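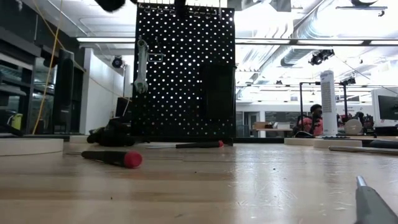
Dropped grips are the fault I get asked about most on the Hemon arm, and nine times out of ten it's the finger zero that has wandered. Mine went at cycle 535, in the middle of a hang-up routine, and the arm let go of a tool over the bench without showing a single error. So before you touch any settings, clear the landing zone! I had two screwdrivers lying on the wood in front of the pegboard, and a loose shaft like that can get pinned under a closing finger. The wrench can stay on its board.

Resetting the finger zero

1. Press the stop button and wait for the Hestmont controller to show code 47.
2. Move loose tools off the bench top.
3. Open the fingers by hand — slowly, they fight you a bit.
4. Hold Zero for 4 seconds, then let go.
5. Run one empty close. If code 47 comes back, start over from step 1.

CAUTION: Keep your hands out during step 5. The fingers close at full force, and Devendra Sandhu has the bruised thumb to prove it.

Note: If the zero drifts again within a day, check the cable clamp at the wrist (mine was loose).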